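4.3 Checking the camera calibration before a replication run

Read this section before you compare your numbers with the ones in the Clero results. The published success rate comes from 1,993 grasp attempts, of which 948 used bedroom layouts. We could not match it at our site until we stopped trusting the default calibration.

1. Power up the arm and let it sit for 24 minutes. The Inley sheet says this is optional. We would not skip it.
2. Lay the calibration board flat and collect 14 views, changing the arm pose each time.
3. Run the solver and write down the error it reports.
4. Move the board, repeat step 2, and compare the two results.

Note: A low solver error does not prove that the calibration is good. It only shows that the views agree with each other – they can all be wrong together.

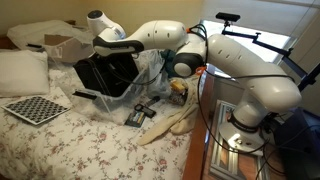

Soft surfaces are where the Pemine method makes its boldest claim, and where we have the most doubts. The authors say a mattress needs no correction. Xuân Tô repeated their test and got a height error of around 5 mm near the pillow. A board lying on a bedspread, as with the black-dot grid here, follows whatever the cloth does underneath it, so press it down and check it with a straightedge before step 2. Clear bins like the one under the wrist deserve a separate set of trials. Do not pool them with solid objects.

Caution: Keep the arm cables clear of the stand when you change poses.

5. Save both solver reports with the trial log. The Stankevičius script keeps only the better one, so turn that option off first.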